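4.3 Recording a cloth task with the hand-held gripper

Read section 4.1 (Charging and pairing) before you start. The steps below apply to folding, spreading and stacking tasks on a bed or other soft surface.

1. Put on the head camera and tighten the strap until it stays put when you look down.

2. Open Inumer on the tablet and choose New Task > Cloth. Enter the operator name exactly as it appears on the roster. Recordings with a misspelled name go to the unsorted folder.

3. Stand at the foot of the bed. Look at the middle of the work area and check the tablet preview. The cloth and the gripper should both be in view.

4. Squeeze the trigger fully and release it 2 times. The jaw reading should go from 0 to 50 and back. If it stops short, run Jaw Reset from the Tools menu.

5. Press Record and wait for the tone.

6. Bring the gripper in low and close the jaw on the cloth. Take one or two layers for a fold, or the whole edge for a drag.
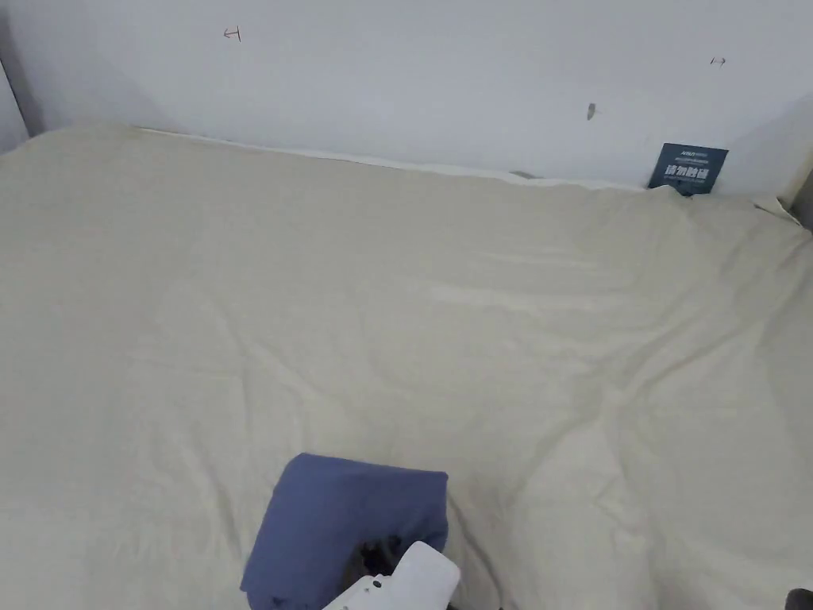 7. Move at half your normal speed. Keep your wrist loose and let the cloth settle before you open the jaw. A quick release shows up in the data as a throw, and the robot will copy it.

8. Back the gripper away until it is clear of the cloth, hold still, and press Stop.

Note: The bed cover does not have to be flat between takes. Small creases are fine — smooth out anything high enough to catch the jaw.

Note: Record 12 takes of each fold before changing the starting position. A full set is 33 takes. Inumer keeps the running total in the top bar.

CAUTION: Keep the cable to one side of the cloth. Do not pull on it to free the gripper. If the cable gets folded in, stop the recording and mark the take as Discard.

CAUTION: Keep fingers of the free hand out of the jaw. It closes with the trigger and has no force limit in recording mode.

If a take goes wrong partway through, finish the motion anyway and tag it Failed. Failed takes are used in training (see 6.2). Discard is only for cable faults, lost tracking, or a person walking into view.

4.4 Uploading takes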